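Coined words, surnames and the register

2023-10-11

I spent part of this week reading an opposition file for a small client, and one point in it comes up often enough to set down. It concerns the difference between a mark that is invented and a mark that only looks invented to the person who filed it.

The client, trading as Tokimus, sells stationery. The word has no meaning in English and none we could find elsewhere. The application went through examination without a query and was published in May. The opponent owns an earlier mark, Ornau, for paper goods, and argued that the two share a "feel". A shared feel is not a ground. The marks have to be compared by eye, by ear and by meaning, and on all three there was very little to compare.

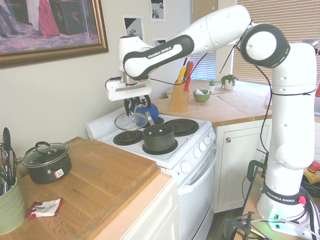

Waltholm is the harder case. To its owner it was a made-up word. To the examiner it read as a place name, and the objection was that buyers would take it as a statement of where the goods came from. The reply ran to seven pages and could have been four. What mattered was whether the average buyer of those goods would expect them to come from a place of that name. A village no one connects with the trade does not normally meet that test.

Surnames raise a different problem. Haverford can be registered, but the owner should expect other people to carry the same name and to use it. An individual trading honestly under their own name has a defence. A company, in the United Kingdom, no longer does, and I still see letters that assume otherwise. 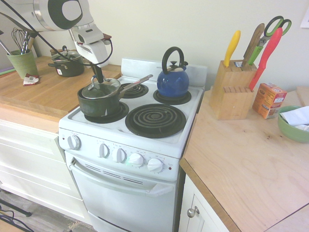 Two practical notes. First, the registration lasts 10 years from the filing date, not from the date of the certificate, and the renewal diary should be set from the former. Secondly, keep dated proof of use from the start: invoices, price lists, packaging. I have had a client bring me 20 undated leaflets, and they were close to worthless.

The Ornau opposition has now been withdrawn. Each side is paying its own costs.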